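Lerkham Bench Notes > Gripper Comparison > Frequently Asked Questions

Two-Finger Gripper Comparison: Frequently Asked Questions

These are the questions we get most often about the gripper comparison. The bench setup guide and the score sheet are kept separately.

Which grippers are being compared?

Two. The Endana is the linkage type, with parallel travel through most of its stroke. The Bouzid has straight rails and flat fingers. Both are two-finger electric grippers, and both bolt to the same flange with the adapter plate listed in the setup guide.

Does the arm change between grippers?

No. The arm, the table and the overhead camera position stay as they are. When a gripper is swapped, the tool weight and the tool center point have to be entered again in Traseo, which is the controller software we use for every run. If the old values are left in, the arm will sag slightly at full reach and the first few grasps will land low.

Why toy kitchen items?

They give a fair spread of shapes at low cost. Plates and colanders test thin rims. Small food pieces test fingertip alignment. Bottles test grip width. Toy items are also light, so a bad grasp doesn't load the wrist much.

How are items laid out?

Items go in loose groups across the table, with some placed near or on top of others. We don't tape outlines on the surface. The layout is changed between blocks of runs, and both grippers are given the same set of layouts.
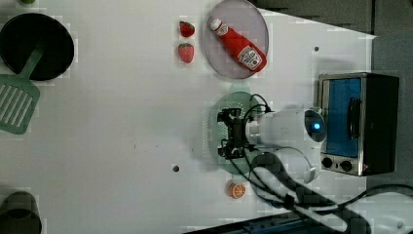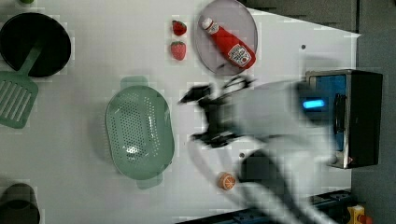

Overhead views with a bottle lying on a plate, two strawberries beside it, and the toaster oven on the right.

How many runs are in the comparison so far?

1290 attempts across both grippers. Of those, 338 were on plates and other thin-rimmed items. The rest are split among food pieces, bottles and utensils. Attempts stopped by the operator before the fingers closed are logged but left out of the total.

What counts as a successful grasp?

The item has to leave the table, stay in the fingers for 3 seconds, and be set down without being dropped. If it turns in the fingers but stays held, it still counts, and the operator marks it as a slip. Slips are reported in their own column.

How is a thin rim approached?

From above, with one finger inside the rim and one outside. The wrist is turned so the fingers close across the rim. For the Bouzid we lower the approach speed, as the flat fingertips tend to push a light plate along the table before they close. The Endana can use the default speed.

Which gripper is better?

It depends on the item. The Endana has done better on rims and on small pieces of food. The Bouzid holds bottles more steadily and slips less on handles. We have not combined the results into a single score and don't plan to.

Do the cables get in the way?

They can. Leave enough slack for the full wrist rotation, then move the arm by hand through the far corners of the table before the first run. If a cable touches an item during a run, mark the run as disturbed and repeat it.

Can I use a wrist camera as well?

Yes. Traseo accepts 2 camera streams per session. The overhead stream must be first in the list. Mounting a wrist camera changes the tool weight, so enter that again too.

The gripper stops before it closes. What should I check?

Check the force limit first. The Bouzid goes back to its lowest setting after a power cycle. If the limit is right, look for a finger pad that has come loose and is catching on the other side. On the Endana, check the linkage screws as well. They need to be snug, but the links should still swing freely with the power off.

Are the fingertip pads replaced during the comparison?

Pads are wiped before each block and replaced when the surface looks shiny or torn. Write the change on the score sheet with the run number.

Will more grippers be added?

A three-finger model is planned for August. It will have its own page, as the approach angles are different and the results can't be read side by side with these.

Contact the Lerkham bench team | © Lerkham | Back to top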